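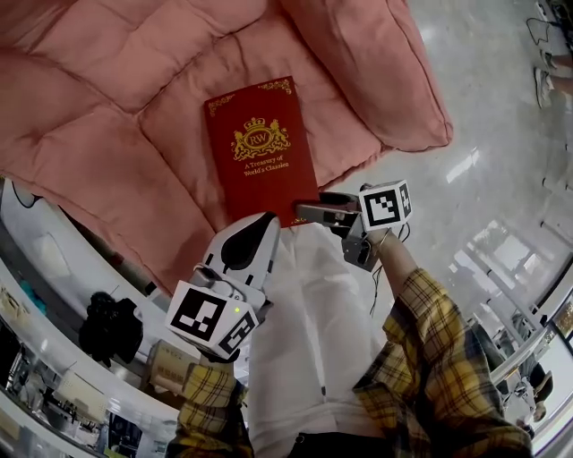
A red book with gold letters on a pink cushion.

Why do runners get tired in a long race?

Your muscles need fuel, like a small stove. The fuel comes from food such as bread, rice and fruit. When you run slowly, it lasts for a long time.
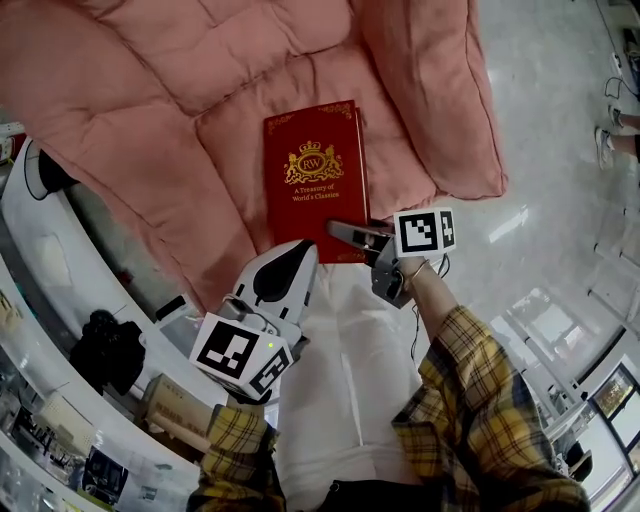

Some children start a race too fast. After 300 meters their legs feel heavy. Think of a thick book like A Treasury of World's Classics – you do not read it all in one breath. A long run also goes page by page.

We use cookies to remember your settings. Accept

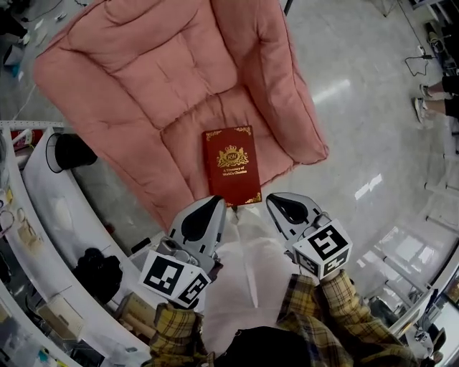
Red cover, gold crest.

Coach Aurora Nogueira teaches her group to run and talk together. If you cannot say a full sentence, you go too fast. 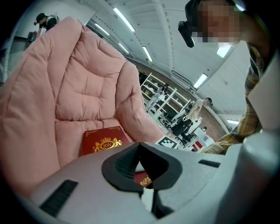
Then you walk for 50 steps and start again. In June her group ran 570 meters like this, and all of them finished.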